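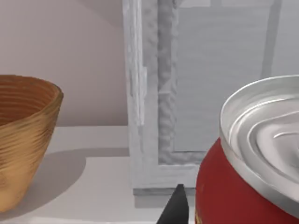
Wrist view, kitchen counter sim: basket, red can, one fingertip

Tiltcombe Forum > Simulation > Good practice
7 min read
Search this board Search Advanced
14 replies

**Proposed house rules for sim manipulation runs, please poke holes**

gridlocked_joe
14 July 2022

OK, I've been putting this off since February and I finally wrote it down! We have a lot of people on this board sharing results from simulated kitchens, and every thread ends with someone asking "what counted as a success?" So I want us to have a short set of rules we all use when we post numbers. Draft:

1. Say what the policy gets to see. Wrist view only, wrist plus overhead, or full state. If it gets object poses straight from the simulator, put that in the first line of the post.

2. Write the success check before you run anything. For a can pick, mine is: can off the counter, held for 2 seconds, nothing else knocked over. Yours can be different, but it has to be written first.

3. Randomize the start positions and post the seeds.

4. Keep every episode, including the ugly ones. No quiet reruns.

5. Keep wrist frames from the approach, not only the final grasp. The one at the top is from mine. The can runs out of view at the right and the bottom, and all you get of the gripper is a dark tip beside it. I think reviewers should see how little there is to go on at that point.

I ran my own can task this way on the Grido counter set. 14 episodes, 13 passed. The one that failed tipped the can, and I've got the whole log if anyone wants it.

Tear it apart!

Shares 14

---

mothwing

Love this. Rule 2 is the big one for me. I've changed my success check halfway through a batch and told myself it was a bug fix. It sort of was. It also made my numbers nicer.

Could we add that the check goes in the same file as the config? Then there's one thing to download and one thing to argue about.

---

raptis_fan_88

Agree with most of it, but I don't like rule 5 at all. Frames eat disk, and a single frame proves nothing about the run. Give me joint logs and contact events and I can tell you exactly what the gripper did. I've been using the Raptis logger for that and it's wonderful, tiny files, everything timestamped.

Also, look at that frame. The white thing in the middle, is it a window? A cabinet door? The upright is all lumpy. What am I supposed to learn from it?

---

gridlocked_joe

> What am I supposed to learn from it?

That the upright is lumpy! If my policy was trained on clean edges and the test room has bumpy low-res ones, you'd want to know before you compared your score to mine. Contact events won't tell you that.

Disk space is a fair complaint though. What if it's a handful of frames per episode, taken at fixed times, so nobody gets to pick the pretty ones?

---

raptis_fan_88

Fixed times I could live with. Picked by hand, no way.

---

slowhands

Long-time lurker, first real post, hi everyone :)

I do this on real arms and I'd like to push on something different. A sim pass shouldn't be treated as permission to run on hardware. I know that isn't what the draft says, but people read a list like this and take it as a checklist for going live. At our place a policy that's done well in sim still starts at reduced speed, with a force limit set, a person on the stop button, and an empty container in place of a full one. Only then do we let it near anything that can spill.

Could the rules have a line at the top saying they cover reporting and they don't cover safety? I'd sleep better.

---

mothwing

Yes please to that line. And welcome!

---

pletov_bench

I look after the Pletov scene pack, so I'm biased, but I think rule 3 is too weak as written. "Randomize start positions" can mean anything. I've seen posts where the object moved by less than its own width and it was called randomized.

I'd ask for the range in centimeters, the rotation range, and whether the lighting changes too. Lighting matters so much with metal! Joe's lid has bright highlights all along those rings, and a policy that leans on that highlight can fall apart when the lamp moves. I'd want to see a batch with the lights shifted before I trusted the 13.

---

gridlocked_joe

Ooh, good one. I did not shift the lights. Positions and rotation only. I'll run a second batch with the lighting changed and post it next to the first, whatever it says.

---

tinwhistle

Going to be the grump here. The more rules you add, the fewer people will post. Half the fun of this board is somebody showing up with a wobbly clip and a big grin. If I had needed seeds, ranges, a check file and a frame dump for my first thread, I would never have written it.

Make it a tag. "Rules followed" on the threads that did it, no tag on the others, and no scolding in the replies.

---

mothwing

I don't know. Tags get ignored, and then the untagged number is the one that gets quoted all over the place. But I do remember how scary my first post was, so maybe tag for now and look at it again when we see who uses it.

---

slowhands

Tag works for me. Show-and-tell should stay easy.

One more thing on success checks, if the list is still open. "Nothing else knocked over" needs a number too. Say how far a neighbor can move before it counts. There's a basket over on the left in Joe's frame, and a check that only watches the can would never notice it being shoved. We had the real version of this with a bowl. The arm scored beautifully and the bowl went a little further toward the edge every run.

---

gridlocked_joe

That one stings, because my check only looked for tipping. A slide would have passed. I'm going back through the logs tonight to see if the basket moved in any of them.

---

raptis_fan_88

See, this is where the contact log earns its keep. Send me the episodes and I'll pull every touch on the basket for you. Happy to do it, it's a two-line filter.

---

gridlocked_joe

Sending now, thank you! Draft two of the rules so far:

- Top line: covers reporting only, gives no clearance to run on hardware.
- What the policy sees, stated first.
- Success check written before the run, stored with the config, with a limit on how far other objects may move.
- Seeds posted, plus position range in centimeters, rotation range, and lights fixed or varied.
- All episodes kept and counted.
- Wrist frames at fixed times, plus contact logs if you have them.
- Used as a tag. No tag, no scolding.

Still open: how many frames per episode, and whether the lighting batch is required for the tag or just nice to have. pletov_bench, I'm guessing I know your vote.

---

pletov_bench

Required! But I'll help anyone who gets stuck setting it up, the light settings in the pack are all in one file and I can post a template this weekend.

---

Share this thread
14 shares
Search this board Search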